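FOR IMMEDIATE RELEASE

Keltside packing floor hands the night checks to a robot arm, and the night crew moves to days

MUNDINBY, 25th August – I run the finishing and packing floor at Urama's Keltside plant, and I've been asked to write this one myself, so please forgive me if it doesn't sound like the usual announcement. The short version is that we've put a robot arm on panel checking, the last overnight shift on my floor has ended, and every person who worked that shift still works here. Now for the longer version, because I've got a lot to say about it!

We make flat panels for kitchen and laundry appliances. Doors, lids, side pieces, that kind of thing. Before a panel gets wrapped it has to be looked over for dents, scuffs and little bumps in the finish, and then it has to be put on the right stack facing the right way. For as long as I've been at Keltside, people have done that by leaning over a bench under a bright light and tilting their heads back and forth. I did it for three years when I started. You go home with a stiff neck and you see pale gray when you close your eyes.

The new cell is called Pešek. That's the name of the project and it's also what everybody calls the arm, so I've stopped correcting people. It has a gripper on the end and a small camera mounted at the wrist, and it works its way over each panel close up before it goes to wrapping. If it finds something it doesn't like, it sets the panel aside and a person makes the call. That last part mattered a lot to us. The arm can hold a panel back, but it can't scrap one. Only an inspector can do that.

It took us a while to get here. The first week, it held back so many good panels that we ran out of places to put them, and I had pallets parked in the hallway by the break room (sorry again to everyone who had to squeeze past with a hot coffee). The trouble was mostly lighting. A shiny patch looks a lot like a dent if the light is coming from the wrong side, and our overhead lights were coming from every side. We turned some off, hung a couple of plain screens, and moved the cell away from the loading door. Things calmed down quite a bit after that.

The other thing we had to learn was how the arm looks at its work. I'm used to standing back and seeing the whole panel. The wrist camera is in so close that what you get on the monitor is mostly plain surface, with a bit of gripper poking up into it. Our inspectors found that strange to begin with. Now they read those views faster than I do, and they can spot a change in shade that I'd scroll right past.
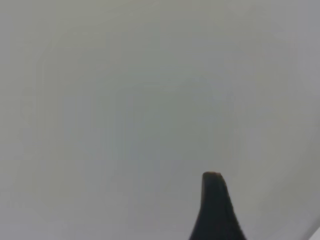 The view from the wrist camera, with one gripper finger against a pale gray surface.

We trained 11 people from the floor to run the cell, and all of them came from inspection or packing. I want to be clear that we asked for names and didn't pick them ourselves. I had expected the younger folks to jump at it and the longtime inspectors to hang back, and I was wrong on both counts. The first three sign-ups were people who'd been on nights longer than anyone, and they'd had it with nights.

Training ran over two weeks in August, half days on the cell and half days on the regular line so we didn't fall behind on orders. People learned to start it, stop it, clear a jam, wipe down the gripper and camera, and go through the held panels. They also learned how to show the system a new panel type, and I think that's the part they enjoy most. One of the inspectors described it to me as teaching a new hire who never gets bored but also never asks a question, so you have to think of the questions yourself.

So what changed for people? The biggest thing is the hours. There used to be 25 of us covering three shifts on my floor. There are still 25 of us, but now there are only two shifts, and the later one finishes before midnight. Pešek keeps working through the panels overnight and leaves the held ones on a rack, and the morning crew goes through the rack first thing. Anyone who was on nights kept their night rate through the end of the year while they got used to the new schedule. I pushed hard for that and I'm glad we got it.

The work itself is different too. Inspectors used to look at everything. Now they look at the panels that need a real decision, which is harder on the brain and a lot easier on the neck. A few people have told me they miss the rhythm of the old bench, when you could put the radio on and just go. I get that. We've kept two of the benches for short runs and odd sizes, and folks rotate through them, so if you like that kind of day you can still have one now and then.

Not everything is sorted out. The arm is slow with our narrowest trim pieces, and for now those stay with people. The held rack can get crowded after a weekend. We've also had some back and forth about who gets to change the settings, and we've settled on this: any trained operator can make the checks stricter, but loosening them takes two people and a note in the log. It's a bit of a pain at 6 in the morning – but I sleep better.

I know a lot of people in town have family at Keltside, and when word got out that we were bringing in a robot, I heard about it in the grocery store. I heard about it at my kid's swim lesson, too. It's a fair thing to worry about, and the people on my floor worried about it as well. We held open meetings before anything was ordered, and the first question at every one of them was about jobs. The answer we gave was that nobody on the floor would be let go because of the cell, and we put that in writing and pinned it up by the time clock. It's still there.

Urama employs 294 people at Keltside across molding, finishing, packing and shipping. The Pešek cell covers panel checking in finishing only. A second cell for lids is being talked about, and if it goes ahead we'll do it the same way, with meetings first and sign-ups from the floor.

If you'd like to see it for yourself, we're opening the finishing floor to families and neighbors on a Saturday next month, and the date will go up at the front gate and on the plant notice board. The people who run the cell will be the ones showing you around. Closed shoes, please, and we'll have safety glasses for everyone, including small sizes for kids.

Reporters who want to visit on a working day are welcome as well. Mornings are best, when the crew is going through the overnight rack and you can watch both halves of the job going on together. Please call the Keltside front desk and ask for the finishing floor. If I don't pick up, I'm probably out by the rack, so leave a message and I'll call you back before the end of my shift.

About Urama Keltside
The Keltside plant in Mundinby makes and finishes panels, doors and lids for household appliances. It is part of Urama.

– Floor manager, finishing and packing, Urama Keltside

ENDS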